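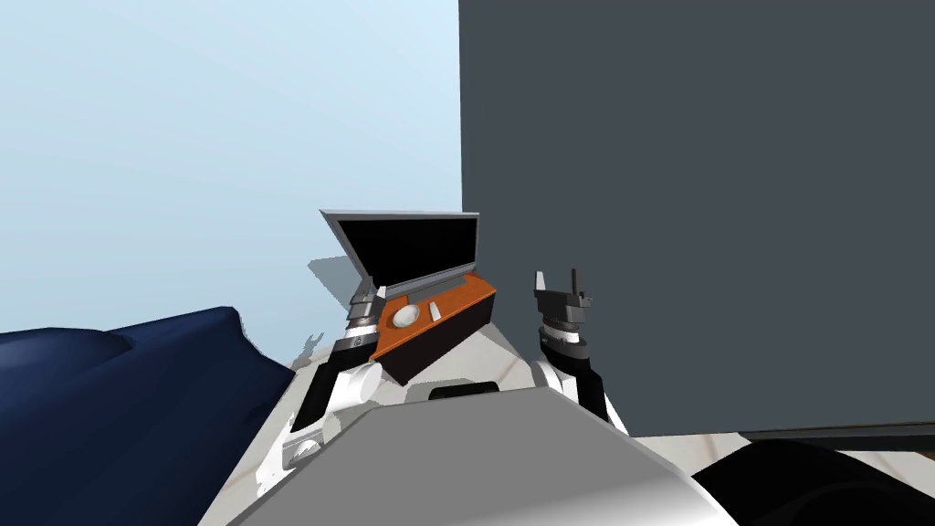
Unpaid placement at a local paper - do I ask for expenses before or after I say yes?

Posted by Yamila Henríquez, 5 May 2022

Second year journalism, and I've been offered 3 weeks in June on the newsdesk at the Marus Courier. Lovely email, lots of exclamation marks, no mention of money. The train is dear and my savings would make you weep. My tutor says to "raise it naturally", as if that were a thing a person could do. Also, do I need shorthand? I have 60 words a minute on a good day and can't read most of them back.

Gervasio Pereyra
Ask before. One line, after you've thanked them: "Could you tell me whether travel expenses are covered?" The editor has been asked it by every student since the paper was set in hot metal and will not faint. Ours paid travel and nothing else, and I had to keep every ticket in an envelope. If they say no, go to your course office the same day. Mine had a hardship pot for placements and it gave me 600 pounds, though the form wanted to know rather a lot about my grandmother.
On shorthand: 60 is fine for a council meeting, where they say everything twice. For court, sit near the agency reporter and look humble.

Benjamín Cisternas
didn't get paid on mine, got a mug

Trinidad Barrientos
Agree with Gervasio, but get the answer in writing. I was promised fares over the phone by a man who had left by the time I arrived. Check your start time too - the early shift at Tapia began before the first bus, and a taxi eats expenses you haven't been given yet. Take your own charger.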